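Planning the spend before the robot: a buyer's view from Jivmont

By Nele Schouten
June

Abrehet Negash buys equipment for the handling group at Jivmont, a contract engineering office that prepares small-object picking and placing work for other companies. Her first remark when we sat down was that the arm is the easy part of the budget.

"An arm has a price list," she said. "You get three quotes, you argue over delivery, you sign. The trouble sits in the fingers, the mounts, the table, the power and the hours. Those are spread over five cost codes and most of them get filled in late."

Her present job is a tabletop set-up for a client called Stostden, which wants to find out whether a two-finger gripper can deal with household and desk items at a useful rate. The collecting is done with hand-held grippers. The operator carries the tool, works the fingers by hand, and the camera on the tool records what the fingers face. Arms come later, if the client agrees to the second stage.

"Hand-held first is a budget decision as much as a technical one," Negash said. "If the fingers are the wrong shape, I want to know before I have bought an arm with a payload chosen to suit them." 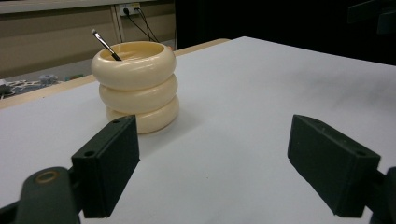

She splits every plan into what she calls fixed, worn and used. Fixed means tables, lighting, sockets and storage. Worn means fingers, bushings, screws and cables. Used means operator time and the objects themselves. In her experience the first group is overspecified and the second is barely listed.

On fingers she is firm. The group orders them in sets of 4 pairs per tool and treats them as stock with a replacement interval. The interval at Jivmont is 240 hours of handling, after which a pair is taken off and measured whether or not anyone has complained about it. "Plastic faces polish up. You lose grip slowly and the operators adjust without noticing. Then the recordings from week one and week seven don't match, and you pay for one of them twice."

The pivots are handled differently. She pays extra for inserts at the joint on the grounds that a bare plastic hole goes oval, and she would rather replace a ring than a whole bracket. The price gap is small per part. It shows up in the plan only because someone has to fit them, and fitting is labour.
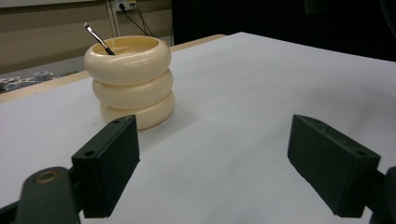 Brush and ringed pot on the white work table, with the gripper fingers open.

Objects get their own line, which some clients query. Negash expects it. "They say, it's a pot, bring one from home. Fine, until it chips and the shop has stopped selling it. I buy duplicates of anything glossy or curved, and of anything thin. Those are the items the test is about."

Thin items, she said, should set the finger tolerance. A buyer who prices the fingers against a large, soft object will get a cheap quote and a poor tool. Stostden's first enquiry named only boxes and tubs. After a day of trials the list was rewritten with pens and brushes at the top, and the finger quote went up by 19 per cent. She considers that money well spent, though she would have liked it in the first version.

I asked Sebastián Zúñiga, who looks after the bench hardware, what he would add to the plan. He asked for table surface. A matt white top is plain to work on but it marks, and he wants a spare panel ordered with every table. He also wants sockets near the bench counted before anything is delivered. "Chargers, lights, a computer, a drive dock. People plan for the robot's plug and forget the rest. Then it's extension leads."

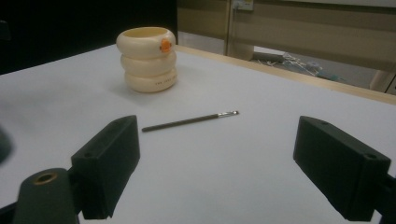
Ringed cup with its orange duck's head emblem; the pen lies on the table in front.

Operator time is the largest figure on the sheet. Negash allows for roughly 7 weeks of collecting in a first stage and will not shorten it to win the work. The allowance includes resetting the table between attempts, which she says vendors leave out of their estimates almost as a rule – they quote the handling motion and nothing on either side of it.

For the second stage she has two offers open, one from Unside and one from Bisht. Neither is signed. The Unside offer has the lower purchase price and a service contract that starts on delivery. Bisht charges more and starts the contract at commissioning. With a site that may sit idle for a month waiting for guarding, she said, that second date matters more than the discount.

Her sheet also has a line for disposal. It is small, and she has been asked twice to remove it. It is still there.

Comments

Dimas Lau
We replace fingers on inspection only, no hour count. Does she log the hours by hand or does the tool do it? By hand would be a cost in itself.

Róisín Heffernan
Agree on service contract dates. Ours ran for months with the arm still in its crate. Purchasing had signed before the floor was ready.

Dimas Lau
Same. Also put the spare screws in the worn group. We lost an afternoon waiting for a bag of them.

benchside
Would like to see the whole sheet if Jivmont is willing to share a blank copy.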